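4.2 Settlement delay and the holding of small balances

The second part of the analysis deals with how long a payment takes to become final and how this affects the sums that small firms keep idle. We use the ledger records of the Ellmont trial, in which 35 merchants accepted a retail digital currency alongside cards over 18 months. Wallets were supplied by two providers, Clasus and Underus. Both applied a holding limit of 1,000 units per merchant wallet, with any excess swept to a linked bank account.

Let d denote the delay between authorisation and final settlement, and b the end-of-day balance. Following Lo Presti, we treat b as the sum of a transaction motive and a precautionary motive, and assume that only the second depends on d. The model is estimated separately for each provider, as their sweep rules differ. Clasus swept balances once a day at close of business; Underus swept them whenever the limit was reached.

For card receipts, d was set by the acquiring bank and did not vary within a merchant. For digital currency receipts it was close to zero, except during the 4 maintenance windows in November, when transfers were queued. These windows give the variation used for identification. Merchants were told of them in advance, so the estimates capture a planned response and should not be read as the effect of an unexpected outage.
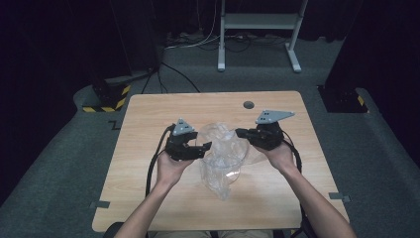 Figure 3

The coefficient on d is positive for both providers but is larger under the daily sweep. A merchant facing a queued transfer under that rule had no means of drawing on the linked account until the next morning, and held more in the wallet beforehand. Under the continuous sweep the response was weaker and, for merchants with low turnover, could not be told apart from zero. Dropping the first month of the trial, when several wallets were still being set up, leaves the signs unchanged. We return to the choice of holding limit in Section 5.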